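Report on a visit to the Trellberg training workshop

Submitted by Comfort Lamptey, on behalf of the regional skills network

The network's visits programme resumed on 11/8/23 with a day at the Trellberg workshop, where Schmieder trains its assembly apprentices and makes its own jigs, guides and spare parts. The visit had been postponed from March owing to building work on the access road. We are grateful to Helmut Brandes, who heads the workshop, and to Leonie Schwerdtfeger, who is responsible for the apprentices' second year, for receiving us and for giving up so much of their working day.

The party numbered 12 and was drawn from member colleges and small manufacturers. Ieuan Yorath attended for the colleges and Quentin Fleury for Ekano, which has been considering a training bench of its own for some time. Members travelling by rail should note that the bus from the station is infrequent outside school hours, and that the walk is uphill for most of its length.

The morning began with coffee and a short talk on the history of the site. The building was put up as a joinery works and still has the high north windows of that trade. Schmieder took the lease when the joiners moved out, and kept the upper gallery as a drawing office. Mr Brandes explained that the apprentices spend one day a week there on drawings before they are allowed to send anything to the printers downstairs. He was asked whether this did not try the patience of sixteen-year-olds. He replied that it did, and that the practice would continue.

We were then taken through the print room. Parts are produced here in small runs, chiefly for use on the benches next door: spacers, rings, drilling guides, covers and end stops. The walls carry a board on which each design is shown in its successive versions, with the date and the initials of the person who altered it. Several members photographed this board, and Mr Yorath has asked whether the format might be shared with the colleges. Ms Schwerdtfeger has kindly agreed to send a blank copy.

One point from the print room deserves recording in some detail. The workshop does not colour its parts by size or by material, as many of us had assumed, but by the stage of the course to which they belong. A part that is altered keeps its colour. This was thought sensible by most of the party, although Mr Fleury observed that it would not suit a firm where the same part goes out to several customers.

From there we moved to the assembly area, which occupied the remainder of the morning. The first exercise given to new apprentices concerns fastening: choosing the correct bit, keeping the driver square to the work, and judging when a screw is home without relying upon the tool to say so. Ms Schwerdtfeger keeps the exercise short and has it repeated often. She remarked that newcomers tend to press too hard, and that light pressure is best learned on printed plastic, where a mistake costs little and shows at once.

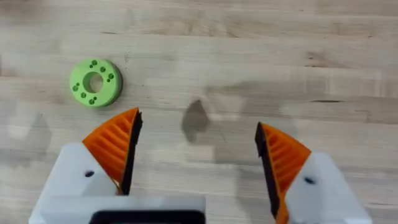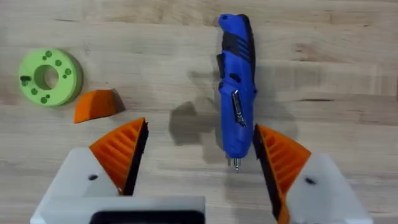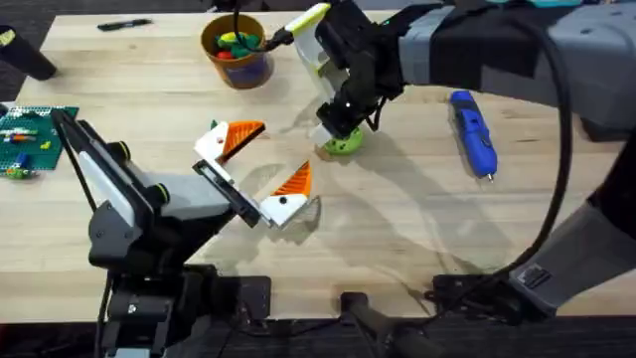 The assembly area at Trellberg. The wooden tabletop appears in all three photographs, the green ring in the first two, and the blue cordless screwdriver in the second.

The remainder of the session was given over to questions, many of them about tools. The workshop has tried both corded and cordless drivers and now prefers the latter for bench exercises. Batteries are charged overnight in a locked metal cupboard, and each apprentice signs for a driver at the start of the week. Bits are issued separately. Mr Brandes was frank about losses, which are considerable in the autumn and fall away by the new year - a pattern that members from the colleges recognised.

There was also a useful discussion of working surfaces. Mr Brandes favours timber for light assembly work, on the grounds that it is kinder to dropped parts and quieter in a room with a hard floor. Ekano uses steel tops throughout, and Mr Fleury put the case for them fairly, particularly as regards oil and cleaning. No agreement was reached. Members with experience of either are invited to write to the network, so that a short note can be prepared for those fitting out new rooms.

Lunch was taken in the canteen, where the party was joined by several apprentices in their final year. We should like to thank them for their candour. Their principal complaint concerned the length of time spent filing in the first term. Their principal compliment was for Ms Schwerdtfeger's habit of returning written work within two days.

In the afternoon we saw the stores. Schmieder buys its drawer units from Bullomby and has around 100 of them, arranged along one wall and labelled by hand. Stock is checked on the last working day of each month by whichever apprentice is next on the list, and the result is pinned beside the door. The system has no computer behind it at present. A trial of printed codes was begun last year and set aside when the labels proved difficult to read in the lower rows, where the light is poor.

The visit closed with a brief meeting in the gallery. The following matters were agreed.

Ms Schwerdtfeger will supply the blank version board and the written instructions for the fastening exercise. Colleges may adapt both, with acknowledgement.

Mr Yorath will find out whether a group of seven students could attend for a full day in the spring term. Schmieder is willing in principle, provided that they come with their own safety footwear.

Mr Fleury will report to the next meeting on the cost of a small training bench, including extraction, lighting and secure storage for tools.

Members who incurred travel expenses should send their claims, with receipts, to the network office. Two pairs of safety glasses bearing the Schmieder name were taken away in error and should be returned by post. A scarf left in the canteen is being held at the Trellberg reception desk.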